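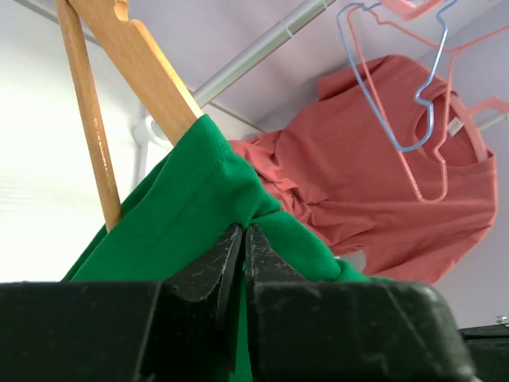 Omitville's clothing swap finds a bigger home

July 27, 2023

After four years of squeezing into the back half of the Gultcombe branch library, the Omitville clothing swap is moving across the street to the old Skuvstead furniture showroom, where there will be room for proper racks, a couple of fitting rooms and, to the great relief of anyone who came in April, a place to sit down.

The spring swap was the biggest yet. People brought in 3256 pieces of clothing over one weekend, and 1730 of them went home with somebody new. The line at one point ran past the bike racks and down to the bakery, which sold out of rolls before lunch and has already asked to be told the date of the next one.

Tiruwork Seyoum started the swap with a few neighbors from her building on Derese Street, mostly as a way to pass along school clothes that the children had outgrown before they had really been worn. "We had two folding tables and a coat stand that kept falling over," she said. "I thought we might do it once, have some coffee and go home. Then people started asking me at the bus stop when the next one was."

The rules have stayed pretty much the same since then. You bring what you no longer wear, washed and in decent shape, and you take what you like. There are no tokens and no limits, although a polite word may be had with anyone filling a third bag before ten in the morning. Winter coats, children's shoes and work pants go fastest. Formal dresses hang around the longest, except in the weeks before the high school prom, when there are never enough of them.

The new space will also make room for a mending corner, something Seyoum has wanted for years. Visitors will be able to bring a shirt with a missing button or a pair of jeans with a split seam and get some help fixing it on the spot – or sit down and learn to do it themselves, if they have the patience. Two sewing machines have been donated so far, and a third is promised as soon as its owner can find the foot pedal. Thread is in good supply. Zippers are very much wanted, in any length and any color.

The showroom has been empty since the furniture store closed, and it still needs a bit of work. The lights at the back have been replaced, and the big front windows got a good scrubbing last weekend, but the walls could use paint and the side door sticks in damp weather. The lease runs for 36 months, with the rent covered by a neighborhood grant and by the coffee table, which has always brought in more than anybody expects.

The first swap at the new address is planned for early fall. Doors will open at 9 a.m. on both days, and clothes can be dropped off the evening before. Parking is behind the building, by way of the alley, and the bus stops right out front.

Anyone with spare hangers is asked to bring them along, wooden or plastic. Wire ones are fine too, Seyoum said, as long as they aren't all tangled up together in a bag.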